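4. Recording your first bag demos

Okay, bag station next! I like to start with a backpack and the Vollport hand gripper (soft fabric forgives a sloppy grip).

1. Lay the backpack on the table and press Record.
2. Close both fingers on the edge of the flap, then lift it straight up. Go slower than feels natural.
3. Hold for a beat, lower it, let go, press Stop.
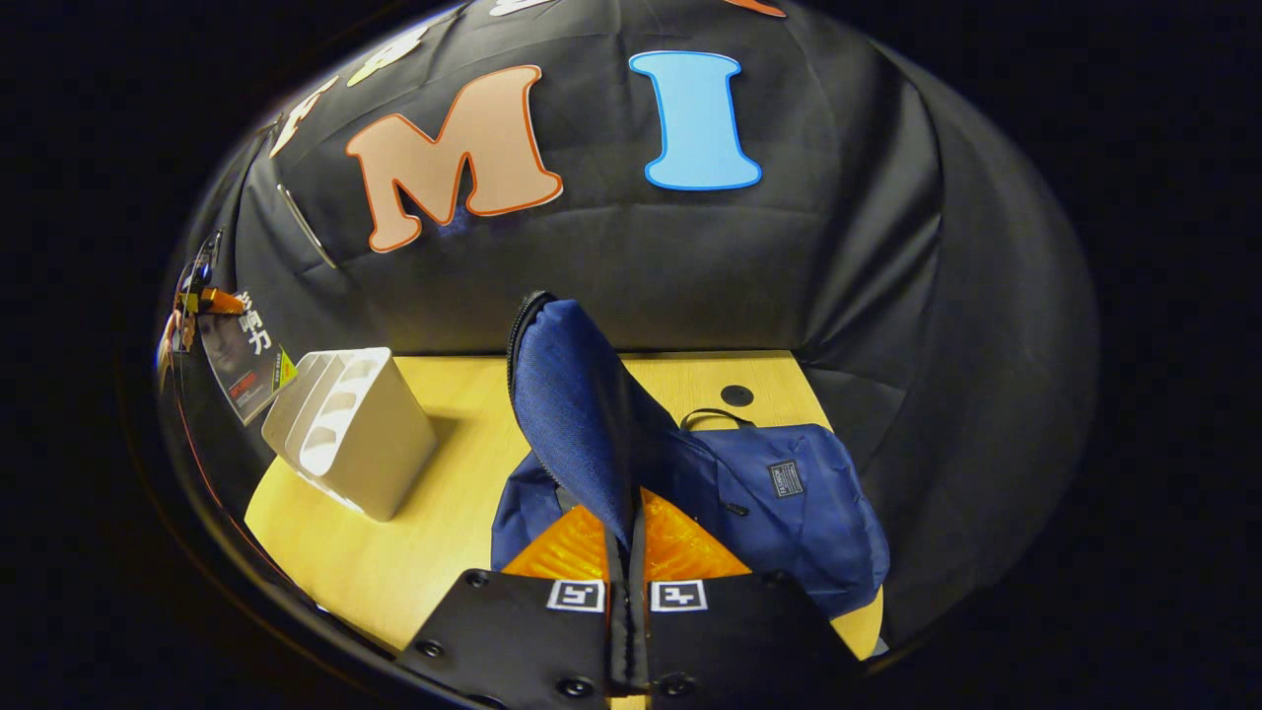 4. Shift the bag a little and go again. I aim for 200 takes, with a break whenever my wrist gets cranky.

Note: my first set had 106 takes and I tossed 6 of them for rushing the lift. No big deal, just record more!

Caution: don't yank if the zipper snags. Open the fingers, back off, and mark that take as bad in Devik before you start the next one.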